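3. Desk arrangement and the placement of input devices

3.1 Background to this part of the study

The questionnaire results in Section 2 show that most people who work from a laptop at a fixed desk add at least one separate device to it. What the questionnaire could not show is where those devices end up. A person who owns an external keyboard may use it all day, or may push it against the wall and type on the laptop. The present section reports on the desks themselves, as found during the visits, and on what the people working at them told us about how the arrangement had come about.

Earlier work on desk layout has mostly dealt with desktop computers, where the screen, the keyboard and the mouse are separate from the start and each can be moved without moving the others. A laptop joins the screen to one keyboard and one pointing device. When a second keyboard is added, the first does not go away. It stays between the user and the screen and takes up desk depth equal to the base of the machine. We refer to this as the doubled layout. It is common, it is cheap, and it has received little attention in the guidance that employers hand out to their staff.

3.2 Participants and visits

Desks were visited at three firms (Solex, Van der Linden and Asska) and in private homes in the Kullcombe area. A total of 262 desks were included. Of these, 142 were in homes and the rest were on company premises. Desks were eligible if a laptop was the main computer and if the same person used the desk on most working days. Shared desks were left out, as were standing desks and any desk where the laptop was used only with its lid closed.

Visits began in February and ended on June 30, 2019. Each visit was made by two members of the team. One of them measured the desk and noted the position of each item on a plan sheet, and the other spoke with the person who worked there. Participants were asked beforehand not to tidy up. We have no means of checking how far this request was followed, and the amount of clutter recorded should be read with that in mind.

Houshang Rashti and Negin Alipour coded the plan sheets independently. Where the two codings differed, the sheet was discussed with Koen Lambrechts until all three agreed. The most frequent source of disagreement was the angle of the keyboard, which is treated in 3.4.

3.3 Zones on the desk surface

For coding purposes the desk surface was divided into three bands running parallel to the front edge. The front band is the part on which the hands and wrists work. The middle band holds whatever is used often but not continuously. The back band runs along the wall, or along the far edge where there is no wall, and in most cases holds cables, chargers, lamps, plants and other items that are seldom moved.

In the doubled layout the external keyboard takes the front band and the base of the laptop takes the middle band. The screen then stands at the rear of the middle band, farther from the eyes than it would be if the laptop were used alone. Several participants named this as the reason they had bought the second keyboard. Others had bought it for the numeric keypad, which many laptops lack, and had not thought about the distance to the screen until we asked.

A full-size keyboard with a keypad is considerably wider than the typing area of the laptop behind it. If the laptop stays where it was, the user has two choices. The keyboard can be centered on the screen as an object, in which case the letter keys lie to the left of the middle of the body. Or the letter keys can be centered, in which case the keypad reaches out to the right and pushes the mouse farther away. Figure 1 gives one arrangement of the doubled type, with the mouse kept beside the laptop and the external keyboard in front of it.

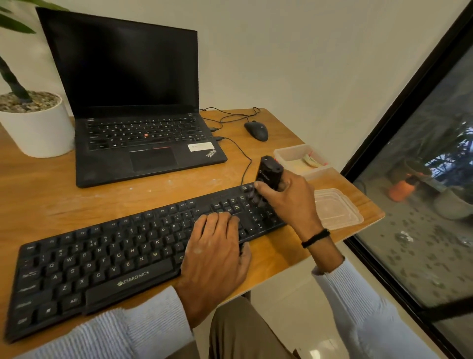 Figure 1. Doubled layout on a wooden desk: ThinkPad laptop, external Zebronics keyboard with numeric keypad, wired mouse to the right of the laptop.

Participants who placed the mouse in the middle band described it as a matter of room. The front band was full, and the mouse went to the nearest clear patch. Reaching it meant extending the arm past the keypad, and those who used the mouse heavily were more likely to say they noticed this by the end of the day. Those who worked mainly with text or figures said they did not mind it. A few had gone back to the pointing device on the laptop for small movements and kept the mouse for longer tasks such as sorting files.

The laptop keyboard was rarely covered or put to another use. On some desks it had become a shelf for a notebook or a phone, and one participant at Asska kept a folded cloth on it to keep out dust. In most cases it was simply left open and bare. When asked, participants said they sometimes typed a password on it, or pressed a volume key, without having decided to do so.

3.4 Keyboard angle

The plan sheets provided for the angle between the front edge of the keyboard and the front edge of the desk. We had expected this to be near zero on most desks. It was not. Keyboards were often turned, and the turn was usually small enough that the participant had not noticed it.

Three explanations came up in the interviews. The first is the chair. When the chair is not placed squarely in front of the desk, the keyboard follows the body and not the furniture. The second is the cable. A stiff cable that has been routed around the back of a laptop will pull one side of the keyboard back unless there is enough slack. The third is the use of one hand. A person who holds a phone or a sheet of paper in one hand tends to turn the keyboard toward the other, and does not always turn it back.

We do not know which of these accounts for most of the turning, and on a single desk more than one may apply. The coders also found that the angle was hard to record reliably, as many keyboards moved slightly when the participant sat down to talk to us. For this reason only two categories were kept in the analysis, straight and turned, and no attempt was made to relate the size of the angle to reported discomfort.

3.5 Cables

Cables were counted only as present or absent in each band. Wired devices were more common in homes than at the firms, where wireless sets had often been issued along with the laptop. People working at home tended to use a keyboard and mouse they already had.

In the doubled layout a wired keyboard has to be connected past the laptop. The usual route is along one side of the base and into a port there, and where the mouse shares that side the cables gather in the space where the mouse is meant to move. Some participants had dealt with this by leading everything over the back of the desk. Others had taped cables down, with mixed results. At Van der Linden, desks had a cable tray under the back edge, but it was meant for power leads and was too far from the laptop for the shorter cables of input devices.

Excess length was nearly always left lying in the back band in loops. Participants did not regard this as a problem so long as the loops stayed behind the screen. Complaints were about cables in the front band, where they came under the wrist or caught on a cup.

3.6 Plants and other personal items

Items with no direct use in the work were coded as personal. Plants were the most widely found, followed by photographs and small ornaments. They stood mostly at the left or right end of the desk, and on desks used by right-handed people the left end was preferred, as it was out of the way of the mouse.

Plants differ from other personal items in that they take up space above the desk as well as on it. A pot with a small base may carry leaves that spread over a good part of the surface. Participants with larger plants often said that they had moved the pot once or twice until the leaves no longer touched the screen or the hand. After that it stayed put, and the laptop and keyboard were arranged around it. In this way a plant can come to fix the position of the computer, although none of the participants described it in those terms until they were shown their own plan sheet.

Soudabeh Azimi has suggested that this may be useful in practice. Advice on desk layout normally starts with the screen and works outward. On desks of limited width it could be easier to start with the things the owner is unwilling to move, and to see what room is left.

3.7 Interview remarks on changing the layout

The interviews produced 591 separate remarks that were coded as bearing on layout. A large share concerned changes the participant had considered but not made. The most common was to raise the laptop on a stand or a stack of books, which brings the screen up and frees some of the middle band. Those who had tried it and given it up mentioned wobble, the look of it, and the trouble of taking the laptop down again for meetings.

A second group of remarks dealt with swapping the full-size keyboard for a shorter one. Participants who entered numbers for a living would not consider it. Among the others there was some interest, but the keyboard they had still worked and they saw no cause to replace it. Ehsan Naseri, who conducted most of the home interviews, noted that people seldom spoke of the keypad as something they had chosen. It had come with the keyboard.

Moving the mouse to the left hand was raised by the interviewers at the end of each visit. Few had tried it. Those who had kept it up reported that it took them several weeks to get used to, and that afterward they were reluctant to change back. The numbers are too small to support a comparison between the two groups, and the question is taken up again in Section 4 together with the follow-up visits at Solex.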